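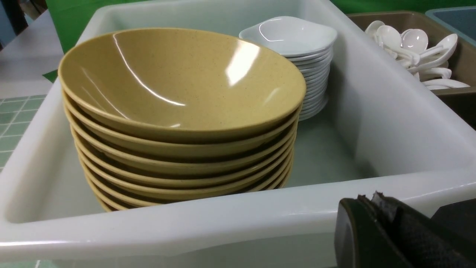

Serolero Tableware Store - Gallery

Serolero keeps the crockery for the Mostov supper room and lends it out when the room is closed. We use open plastic bins for most of it, with each kind of dish stacked on its own as far as space allows. The gallery is updated when stock changes, most recently in October.

Mustard bowls and white oval dishes
The speckled yellow bowls are wide and shallow, and go out mostly for noodles, salads and stews. They nest well, so a full stack takes up very little of the bin. The small oval dishes have tab handles at the ends and share the white bin with them.

Soup spoons
White, with flat handles, kept in the brown bin next door. They are stored loose - please don't spend time lining them up when you bring them back.

Borrowing
Collection is from the side door on Aebischer Lane after 3 in the afternoon. Shelf 16 is for outgoing orders and shelf 7 is for returns. If you are taking bowls and spoons together, ask for them to be packed in separate boxes. Loans run for seven days and can be extended by ringing the store.

Returns
Wash and dry everything before it comes back. Bowls go right way up, nested, with no paper between them. Oval dishes can be stacked the same way with the handles lined up. Chipped pieces should be wrapped and left on top with a note - they are taken out of use and we don't charge for the odd one.

Replacements
The yellow bowls came from Grametti, listed under pattern 101. We would be glad to hear from anyone with spares in the same pattern, including single bowls. Plain yellow ones without the speckle are no use to us, as they tend to get mixed in and then have to be sorted out again.

Back to all galleries
Opening times and booking form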